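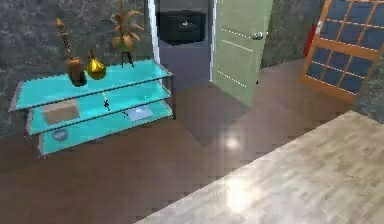 Three glass shelves, thin metal edges, marble behind.

Thread on shelf loading, mostly glass. I spec interior fittings for a living and the same four or five errors keep coming through my inbox.

1/ A load rating on a shelf is nearly always for a uniformly distributed load. Weight spread over the full surface. Put the same weight in one spot at midspan and the bending moment doubles. The sticker doesn't say this. The installation sheet sometimes does, on the back.

2/ Deflection goes with the cube of the span. Make a shelf 10 percent longer and it sags 33 percent more under the same total load. People stretch a design to fill an alcove and keep the thickness. Don't.

3/ It also goes with the inverse cube of thickness. Going from 8 mm to 10 mm glass cuts the sag nearly in half. Cheapest fix available, but check the brackets first, the glass itself is now heavier.

4/ Glass weighs 2.5 kg per square meter per mm of thickness. A 10 mm shelf is 25 kg per square meter before anything goes on it. Dwight McIntyre caught me leaving this out of a wall anchor calculation on the Ratley job. He was right and I redrew it.

5/ Annealed vs tempered. Tempered is several times stronger in bending. It is not stiffer. Same modulus, same sag. If the complaint is "it bows," tempering does nothing for you. If the complaint is "it might break," tempering helps a lot.

6/ You can't cut or drill tempered glass after the fact. All holes and notches go in before the furnace. We had a Khoury order come back with the cable holes 5 mm off and the whole panel was scrap. Measure the wall, then measure it again after the tile is on.

7/ Edges. Most failures I get called about start at an edge or a hole. A chip you can feel with a fingernail is enough reason to pull the panel. Polished edges are worth paying for on anything at hand height.

8/ Metal should never touch glass directly at a support. Use a gasket, a pad or a sleeve. Jernelow ships theirs with clear pads in a separate bag and installers throw the bag out with the packaging. Tape it to the bracket when you unpack.

9/ Feet on objects matter too. A piece on small legs puts its full weight through a few tiny contact patches. Felt dots under each one. Replace them when they go flat and gritty, grit scratches.

10/ Someone asked about stone walls. Marble tile is a finish. The anchor has to reach the substrate and the tile carries nothing. Drill with a diamond bit, no hammer action, keep it wet, go slow.

11/ Jaxon Lemieux wants me to mention leveling. Fine. Adjust the feet with the unit empty, check front to back as well as side to side, then check again on Monday after it has been loaded over the weekend. Floors move more than you'd think.

12/ Next thread is wood shelves and creep, which is a different problem. I have 93 pages of notes from the Tarnier library fit-out and will try to get it under 10 posts.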